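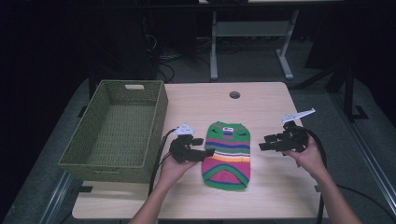
Sotummont Sailing Club
Minutes of the Race and Regatta Meeting, 5/5/23
14 shares | 3 comments

Present: six voting members, the race officer, the harbor liaison and the club secretary (taking minutes). Apologies were received from the junior sailing lead and the rating officer.

1. Minutes of the last meeting

Approved with one correction. The earlier minutes said the Bruteck delegation had "agreed" to share the cost of the second safety boat. Two members recalled that Bruteck had agreed to think it over. The word was changed to "discussed." The secretary was asked to get the cost split in writing before it appears in the minutes again.

2. Proposal for a shorthanded division in the June regatta

The race officer presented a proposal to add a two-person division to the Fendinville Regatta in June, sailed on the same weekend as the main fleet but over its own coastal course. The case for it is that full crews are getting hard to find, several owners have stopped entering for that reason, and Bruteck's club had a good turnout when it tried the same thing last season.

Discussion was long. One member asked what "a good turnout" meant. The race officer did not have Bruteck's entry list, only what their secretary had told him on the dock. The same member said we heard a very similar pitch for the sportboat start, which was going to bring in new boats from up and down the coast and brought in boats that were already racing here in another class. If the shorthanded division does that, we will have two thin fleets and a second set of prizes to buy.

The race officer replied that the owners he had in mind are not racing at all now. Asked how many had said they would enter, he said that a number had shown interest. The meeting did not regard interest as an entry.

Points raised, in no particular order:

- The existing start line cannot take another sequence without pushing the last start past noon. In the usual June breeze, that means the slow boats finish in the evening or don't finish.
- A separate coastal course needs a separate finish boat. No crew for one has been identified.
- It is unclear whether autopilots would be allowed. Bruteck allows them, we never have, and the draft notice of race says nothing.
- The proposal calls the division "relaxed but competitive." A member asked for one of those words to be taken out.
- The insurance wording for two-person crews should be checked with the broker, not assumed.

It was moved that the division be offered on condition that six paid entries are in hand by the closing date. If there are fewer, the owners will be moved to the cruising start or refunded, as they prefer. The motion carried, with one against. The member voting against wished it recorded that the closing date should not be extended, as it has been in other years when a fleet was short.

Action: race officer to rewrite the draft notice, including a clear line on autopilots, and to ask Bruteck for their actual entry and finisher numbers.

3. Sponsorship offer from Caruso

The secretary read out a letter from Caruso, the sail and canvas loft, offering to become "official partner" of the regatta. In return for its name on the race flags and on the front page of the sailing instructions, Caruso would provide prizes and an evening talk on sail trim.

Members asked what the prizes were. The letter says "a selection of premium products." The treasurer's report from the last loft sponsorship shows that the prizes then were discount vouchers, most of which were never used. There was little enthusiasm for putting a company's name on the flags in exchange for coupons.

The question of cash was raised. Caruso has not offered any. The regatta account stands at $1,203 before mark hire and trophy engraving, and a talk on sail trim will not pay for either. One member thought the talk would be useful in itself and that we should not be rude about it. This was agreed, and the letter will be answered politely.

Action: secretary to thank Caruso, accept the talk with no naming rights attached, and ask what the company would pay toward mark hire in return for the flags.

4. New starting system

The harbor liaison reported on the automatic horn and light system borrowed for the spring practice races. It was used for three starts. Two went as they should. On the other, the horn sounded late against the lights, and the race officer's stopwatch agreed with the lights. The supplier says this was a setting.

The liaison recommends buying. Several members felt that a system that can be set wrong by people who had just read the manual will be set wrong again in June with a full fleet behind the line. It was also noted that the old shotgun-style horn works, and that the complaints about it come from the houses on the point and have come every year.

No decision. The system may be used again in practice races if the supplier extends the loan at no charge. Flags and the manual horn remain in force for the regatta, and the sailing instructions will say so.

5. Course marks and the north channel

The outer mark drifted during the last practice race, and four boats rounded it well inside its charted position. The protest was heard and dismissed. The suggestion that a heavier anchor would solve this was met with some doubt, as the present anchor was bought to solve it. The liaison thinks the rode is too short for spring tides. He will measure it before anyone spends money.

The Fendinville harbor office has again asked for the fleet to keep clear of the north channel during ferry times. The meeting has no objection but would like the ferry times, which have not been sent.

Action: harbor liaison on both.

6. Any other business

The launch radio still cuts out on low power. It was reported as fixed at the last meeting. It is to be tested from the outer mark this time and not from the slipway.

A request to livestream the regatta was received from a member. Not supported, on grounds of cost and of the signal beyond the breakwater.

The results page still shows last year's handicap numbers. The rating officer has been asked twice and will be asked again.

Next meeting: in June, after entries close and before the sailing instructions are printed. Meeting closed at 9:20 p.m.

Sotummont Sailing Club, Race Office | Contact the secretary | © 2023 | Back to top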